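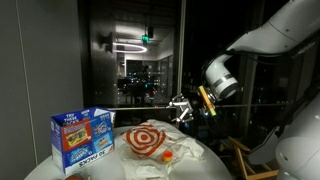 Koen Van Wijk bought his 66 Mustang as a rolling shell with no floor and half a dash. It ran under its own power for the first time in April, at the shed he rents in Sukstead.

"The engine was the easy bit," he said. "You can ring up and get any part you want for those. It was the rust that did my head in."

The car had sat in a paddock long enough for both sills to go. Van Wijk cut them out himself and had new ones pressed by Jostalell, a panel shop on the other side of town. The first set came back two millimetres short.

"They owned up to it and made another lot, no charge. I was still without doors on it for the whole winter."

He went for the original drum brakes at the front, a decision a few people in his club have argued with.

"I've driven it with discs on a mate's car and yeah, it pulls up better. But I'm doing 80 on a back road on a Wednesday night. I'll leave a gap."

The paint is a dark green he mixed with the supplier until it matched a chip found under the boot seal. Tyres are still the old ones and will need replacing before the registration inspection.

Van Wijk plans to drive it to the Retutus hill climb, as a spectator.

"I'm not racing it. I've only just got the doors to shut."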